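Gripper Fault Inspection – Standau cell, simulation run 277
Unit: Amell two-finger gripper
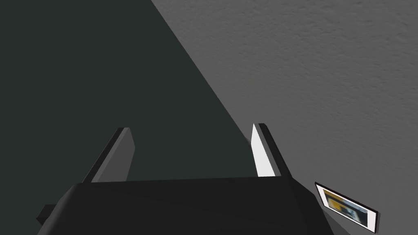

Wrist view, simulated. Fingers apart, nothing held.

1. Finger opening at rest: PASS.
2. Close command acknowledged: FAIL. Commanded to 70 percent closed, no movement reported. Repeated 3 times.
3. Fault raised on stall: FAIL. Controller logged the grasp as complete and released the arm to move.
4. Wall clearance: HOLD. Limit in the Hopkin file is 73 mm. Recheck after the model update.
5. Stop input: PASS.

Comments: Item 3 is the safety issue – a false grasp signal lets the arm travel at full speed. Himero driver rolled back in November; same result. Do not load this build on the real cell until items 2 and 3 are closed.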